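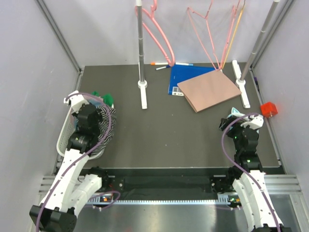 Figure 5. Two-arm cell with work items on the table; left gripper over the basket.

5. Checking the Arms and Cables

Complete this check before the first run and again after every 100 operating hours. The procedure applies to both arms of the Wudetura cell.

1. Stop the program and switch off arm power at the Skosimik controller. Wait 2 minutes.

2. Remove all work items from the table, including any basket, folders, and hangers.

3. Follow the purple cable on each arm from the gripper toward the base. The cable must hang in an open loop, with no kinks or flat spots.

4. Inspect the toothed cable strip along the front mounting rail. Press down any section that has lifted.

5. Confirm that each pole sits firmly in its white base bracket.

6. Restore power and move each arm slowly through its full reach.

CAUTION: Keep hands out of the enclosure while arm power is on.

Note: If a cable pulls tight at any point in step 6, stop the arm and reset the loop — do not lengthen it with an adapter. Record the result in the maintenance log.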